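Thread on the Bremum home data kit, because the launch posts have been all over my feed and I've had one on loan for 7 days.

The offer: you rent a pair of hand-held grippers, do chores with them at home, upload the recordings, and Bremum sells the cleaned-up set to people training robot arms. They lend, you work, somebody else gets a robot.

The sales page says you'll be "productive in minutes." I was picking things up in minutes. Picking them up the way their checker wants took me most of two evenings.

Grip first. Squeeze the handle, the jaws close in parallel. It's a decent mechanism and I have no complaint about the hardware at this price. My forearm has one. After 90 minutes I was swapping hands every few takes.

The fruit task is the one they push on beginners. Pick up a piece, move it, set it down, let go cleanly, do it again. Sounds like nothing. Round things roll the second you open the jaws a bit too fast, and a roll counts as a failed take.

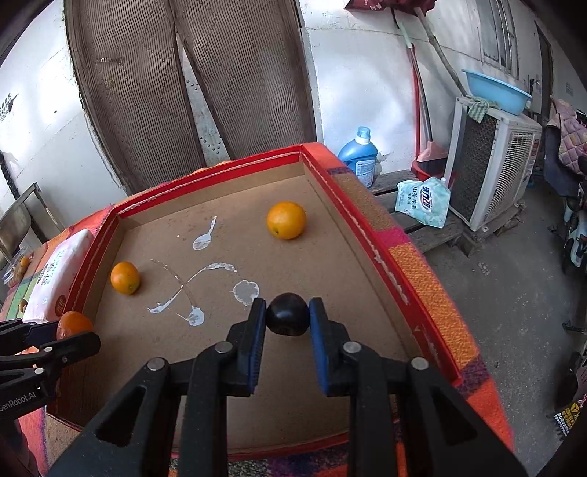
Buthelezi wrote back that the roll rule got dropped in the last update and I should check my app version. I checked. Mine's current and it still fails me for rolls, so either the update didn't reach everyone or the release notes are ahead of the software.

Small dark fruit was harder for me than oranges. Less to hold, and you have to come in low without scraping the bottom of the tray. Soft pads help. I'd still like to know how hard I'm squeezing, and the app gives you no number at all.

Now the money. The page says "up to" a certain rate per accepted take. Read that again with the stress on accepted. I sent in 328 takes. 100 are still marked "in review" and there's no date on when that ends.

Support told me reviews are "handled in order." I asked what order. I got the same sentence back with a smiley on it.

Compare Avix, which charges more for the rental but tells you on the spot if a take is no good. I tried theirs in January. Clunkier grip, much better app. If I had to do this for a month I'd pick the better app.

Livis keeps getting mentioned in my replies. I haven't used it, so I'm not going to rate it. The price list is behind a sign-up form and I don't love that.

Who owns the recordings? Bremum does, forever, and that includes whatever else is in the shot. It's in the terms, pretty far down. Read that part before you set up anywhere near your family's stuff.

So would I pay for it? Not today. Fix the review queue, put the real rate on the front page, and I'll give it another week. The kit goes back in the mail tomorrow.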